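How to pack a snack box for posting

A mixed snack box is a cheap thing to put together and an easy thing to ruin. Most of what goes wrong is crushed pastry. The method below works for a box about the size of a shoebox, sent within the country. Overseas parcels need a customs form, and some countries won't accept seeds, meat or dairy, so check before you buy.

What you need

One rigid cardboard box, white or plain
Packing tape
Tissue paper or clean newsprint
Kitchen scales
Snacks in sealed packets

Step 1. Lay everything out

Clear a table and stand the open box at the back of it. Tip all the snacks out in front. Don't start filling the box yet. It's much easier to see whether you've got too much of one flavour while it's all in a heap. 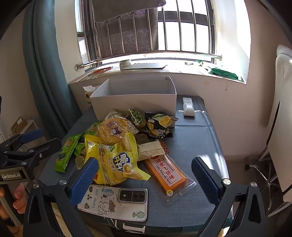

Check each packet as you go. Press it gently and listen for air. Anything with a split seam gets eaten at home. Check the best-before dates too, and allow 14 days for the parcel to sit at a depot or on someone's porch.

Step 2. Sort by how easily it breaks

Make three groups. Hard and heavy: wrapped lollies, dried peas, nuts. Light and crisp: seaweed, chips, puffed snacks. Soft or flaky: cakes, egg tarts, anything in a thin clear wrapper. Gummies count as hard for packing purposes, but keep them out of a parcel going anywhere hot. A batch I posted north in February arrived as one lump.

Step 3. Weigh the lot

Put the empty box on the scales, zero it, then add the snacks. I aim for 700 grams or less. My last one came to 473, with room left for a card. Tape and paper will add a bit, so don't cut it too fine if your postage jumps at a set weight.

Step 4. Fill from the bottom

Heavy things go in first, in a flat layer. Cover with a sheet of paper. Stand the long bags upright along the sides, where they act as padding. Airy packets go next, lying flat and overlapping a little. Pastries go in the middle of the top layer, with crumpled paper around them. 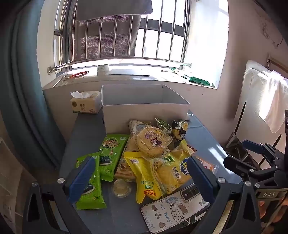
Kagiso Mokgethi wrote in to say that seaweed packets travel better standing on edge, tucked between two puffier bags, and that laying them flat under pastry had left the sheets in crumbs twice in a row. I've since tried it and would do it that way if the box is tall enough. In a shallow box, leave them flat and keep them near the top.

Step 5. Close and test

Fold a last sheet of paper over the top. Put the lid on, or if the box has none, slide it into a snug outer carton. Pick it up and tilt it each way. If you hear sliding, add paper to the gaps. Tape every seam, including the bottom one.

Write the address on the carton as well as on the label, in case the label comes off.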